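**Curnel opens orders for Plider, a home-chores training kit for humanoid robots**

2026-02-03 — Curnel today opened orders for Plider, a software and data kit that helps robotics teams teach two-armed humanoids ordinary household work. The kit covers bedrooms and laundry areas first, with tasks such as clearing a bed, handling a dustpan and moving a laundry basket.

Plider is sold to universities, robot makers and service companies that already own a humanoid. It does not include a robot. Buyers receive a library of recorded demonstrations, a set of task scripts, the tools to record their own sessions and a test plan for checking a robot in a furnished room.

The first release contains 3,115 demonstrations, each labeled by task, object and room layout. Of these, 2,000 were recorded with multi-fingered hands and the rest with simpler grippers. Customers can train on the full set or pick out the tasks they need.

"Most of the teams we talk to have walking and balance in decent shape," said Fadime Güler, product lead for Plider. "Then they put the robot next to a bed and ask it to hold a dustpan level, and they lose a month. We wanted to sell them that month back."

Household tools were chosen from what people already buy. Dustpans, baskets, brushes and bottles are used as they come from the store, with no added grips or markers.

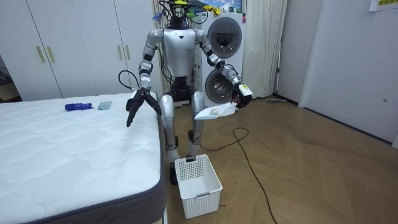

Recording is done by an operator who guides the robot through the task while Plider logs arm, hand and camera data together. A session can be stopped and picked up again without starting a new file. Failed attempts are kept and marked as failed, and customers can include or leave them out when they train.

The kit also comes with Urnance, a review tool that runs in a web browser. Urnance plays back a session next to its joint and grip readings, so a team can find the moment a grasp slipped or an arm came too close to the furniture. Notes made in Urnance are saved with the recording.

Coşkun, a home-services company that tested Plider in January, used it to prepare a robot for cleaning up furnished rental apartments between stays. Its team added 425 recordings of its own during the trial.

"Setup took us two days, and one of those was spent on our own network," said Nesrin Tekin, operations manager at Coşkun. "The scripts for tools were useful right away. The laundry scripts needed more work for our rooms, which are narrow, and we told Curnel so."

Curnel has since added a narrow-room setting to the laundry scripts. It is included in the version now on sale.

Plider costs $3,000 per robot per year, with updates and email support included. Universities may share one license among several labs as long as the recordings are made on the same robot. Urnance is included in the price and is not sold separately.

The kit runs on a Linux workstation with a supported graphics card. A list of supported robots and hands is available from Curnel's sales desk, along with sample recordings for teams that want to check the file format before they order. Kitchen tasks are planned as the next addition and will be supplied to current license holders as an update.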